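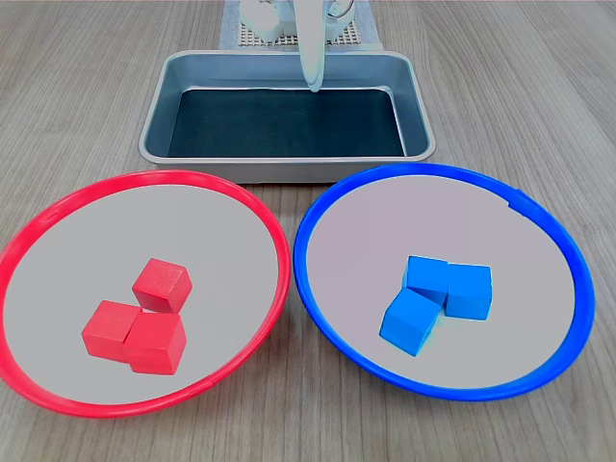 Unosska Sorting Task: Frequently Asked Questions

Last updated 2024-12-03. Maintained by Aarti Tiwari. Corrections go to the Unosska tracker under the label "docs".

General

What is the sorting task?

It is the standard check for the Unosska software stack. Red and blue cubes start in the metal tray. The arm has to move each red cube to the red-rimmed plate and each blue cube to the blue-rimmed plate. A run ends when the planner reports that the tray is empty or when the time limit is reached.

Why cubes and plates? Nobody ships a product that sorts cubes.

The task is small enough to reset by hand in a minute, and it still uses every part of the stack: detection, grasp selection, motion planning, gripper control and the final check. When it fails, the log usually points to one module. Our earlier task had more kinds of objects, and we spent most of our time arguing over which module was at fault.

What does a finished run look like?

Red cubes on the red-rimmed plate, blue cubes on the blue-rimmed plate, no cubes left in the tray. Cubes may touch each other and may sit at any angle. The scorer does not care how neat they are.

Which packages do I need?

Unosska itself, the Womdale perception package, and the Garg planner. Tulgate is optional and is only used to play back logs. The install script pulls matching versions of the first three. Do not mix a Womdale build from before August with a current planner, as the message format changed that month.

Perception

How does the software tell red from blue?

Womdale converts each camera image to hue, saturation and value, then groups pixels by hue inside a work area you define. There is no trained network in the default setup. You can switch one in with the detector option, but for two colors it is slower and not more accurate on our bench.

Why isn't the rim of the plate detected as a cube?

It was, in the first release. The rims have the same colors as the cubes, so hue alone can't separate them. The detector now fits an ellipse to each plate when the run starts and masks out a band along it. If you bump a plate during a run, the mask is wrong from then on. Stop the run and call refit_plates before starting again.

My red plate is partly outside the camera view. Is that a problem?

A small amount is fine. The ellipse fit needs most of the rim but not all of it. If the fit fails you will see PLATE_FIT_LOW in the log. Move the plate or the camera until the warning goes away.

Can I use a tray without a dark liner?

Yes, but expect more false detections. Bare metal reflects whatever is near it, cubes included, and a reflection of a red cube on the tray wall can look like a second red cube. A matte, dark liner fixes most of this. If some metal still shows at the side of the liner, raise min_blob_area before you touch the hue limits.

Three cubes are touching and Womdale reports one large blob. What should I do?

Inside the tray, turn on split_blobs. It uses the top faces of the cubes to separate them, and it works when the top faces differ in brightness from the sides. On the plates you can leave it off. The planner only needs to know where there is free space to place the next cube, and one large blob tells it that well enough.

Planning

How does the planner choose the next cube?

It scores every detected cube by clearance on both sides, distance from the tray wall, and travel distance to the matching plate. The highest score goes first. Color has no effect on the order. If you want all the red cubes moved before the blue ones, set order to by_color.

Why does the arm stop above the tray after the last cube?

The planner sends it to the check pose, which you can set in the task file. Detection runs again from there. If the tray is clear in 4 images in a row, the run is closed.

Doesn't the gripper block the camera at the check pose?

It can hide part of the far wall and a bit of the liner. Womdale masks the gripper using the arm's joint positions, and the hidden area is marked "unknown" and not "empty". If the unknown area is larger than one cube, the planner moves the arm back and looks again.

The planner says NO_PLACE_FOUND but the plate has plenty of room.

Check place_margin. The default was chosen for larger plates. With small plates and a wide margin, the planner runs out of allowed positions early. Gerardo Cirillo posted a set of values for small plates in tracker item 106.

Control

The gripper closes and comes up with nothing. Where do I start?

Look at the grip width in the log at the moment of closing. If the fingers closed all the way, the cube was missed, and the hand-eye calibration is the first thing to check. If they stopped at cube width and then closed further during the lift, the cube slipped. Raise grip_force one step at a time.

How fast can I run it?

The speed setting goes from 1 to 10. We test at 7. Above that, cubes tend to slide when they are set down, and they can end up against the rim.

Do I need to fix the plates to the table?

No. We leave them loose. Keep them clear of the arm's path between tray and plates, and check that the descent height is measured from the plate surface and not from the tabletop.

Logs and tooling

How do I play back a run?

Open the log in Tulgate and pick the run number. Camera images, detections and joint positions share one timeline. You can change detector settings during playback and see what Womdale would have reported. The arm is not needed for this.

What does exit code 998 mean?

The run was stopped by the operator. It is not counted as a failure.

Can I add a third color?

Yes. Add the hue limits to colors.cfg and a third plate to the task file. Choose a color well away from the other two and from your tabletop. Orange next to red has caused trouble for several users, and brown wood grain under warm lighting can pass for dark orange.

Where do I report a problem?

On the tracker. Attach the log, the task file and the output of unosska version. A report without a log will be sent back with a request for one.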